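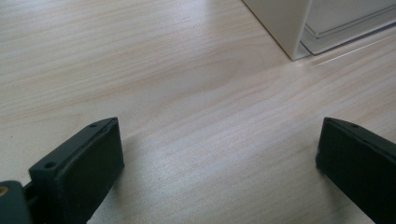

Re: Vilten 210, paper jams from tray 2
From: Maximiliano Villalba
Date: 12/05/2022

Hello all,

Thank you for the answer. I have now tried it on our machine in the Clernwood office.

> Before you order the roller kit, open the left cover and look at
> the counter page. If tray 2 is over 100 thousand sheets, the
> separation pad is worn too and you must change both. Also check
> which firmware you have, 635 or older feeds too early.

The counter is under this limit, but the firmware was 635, so I updated it from a USB stick. Code 877 still comes on the panel, only less often than before. It comes mostly with the recycled paper from Furness — with the normal white paper I had one jam in two days.

Two questions remain. Does the pad from the older Escobar model fit in tray 2? The shape looks equal to me, but the part number is different. And must I reset the counter by hand after I change the pad, or does the machine do this alone? In my manual the page for this is missing.

With kind regards,
Maximiliano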